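The Plullberg studios opened their doors on 31 March 2023, and 25 of us were shown round by Imke Kasten. We began on the bedroom set used for the drama Tradov.

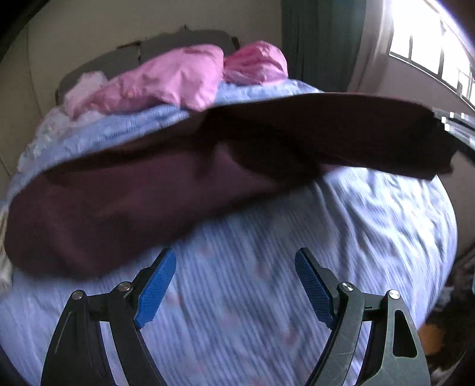
Maroon fabric over the bed, grey headboard behind.

Elaheh Ansari, who edited the film, ran two reels for us in the small cinema. It has 17 seats, so we went in two groups.

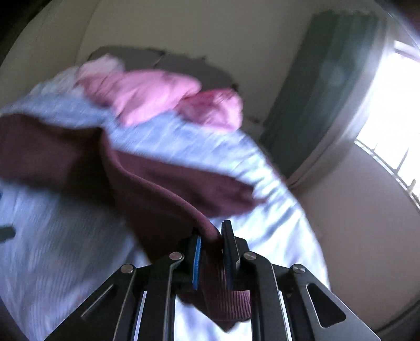

The second reel had the ferry chase, shot in January. Tea was served afterwards in the foyer.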